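Hernton Robotics Club board > Student projects > Bottle sorting with the hand gripper, how many demos?

ullow_shop
Our group at Monham is doing the bottle project this term. The idea is that one of us picks things up with the hand-held gripper, we record it, and the arm learns from the recordings. We have 88 good runs so far. Training loss looks fine but the arm still misses the neck of the bottle most of the time. Do we need more runs or better ones?

tcronin
More. We had nearly 3097 clips by December and it only got decent near the end.

ullow_shop
That's a lot for two people after class. We get the table for 2 hours.

liamfitz
I disagree with Teresa. We got a working pick with far fewer. What matters is that the person doing the demo does it the same way. Decide which end of the bottle you go for and stick to it. We always came in at the cap end with the bottle lying down.
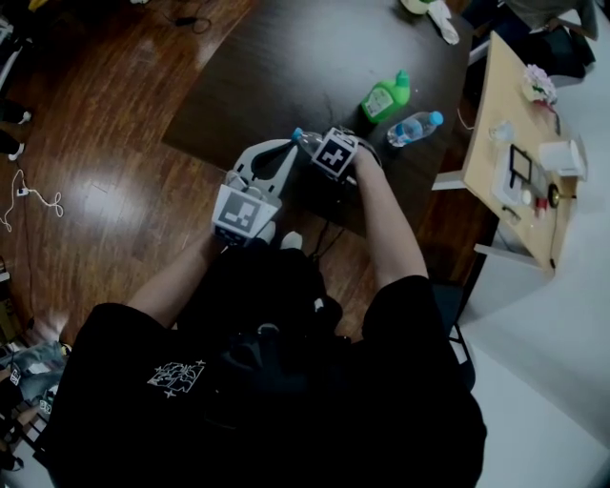
The other thing is the markers. If your wrist turns so the camera loses one, throw that run out. We kept ours in at first and the tracking jumped all over the place.

tcronin
Same way every time is how you get an arm that only works on one table. Ours failed as soon as Mr. Ní Bhriain moved the lamp. Mix it up.

liamfitz
I said the same grasp, I didn't say the same table. Move the bottles wherever you like.

tcronin
OK, that I can agree with. I would still want more than 88.

kbench7
Clear bottles are hard for the camera too. Try one solid color bottle first and see if the miss rate changes. If it does, your problem isn't the number of runs.

ullow_shop
We only used clear ones. I'll do a set with a green soap bottle and go back through the old runs for lost markers.

Update: 7 of the old runs had a marker missing for part of the pick. Took those out and retrained. Still misses, but closer to the neck now. Green bottle set is next.

liamfitz
Post the numbers when you have them. Check your cable slack as well, ours kept pulling the gripper to one side.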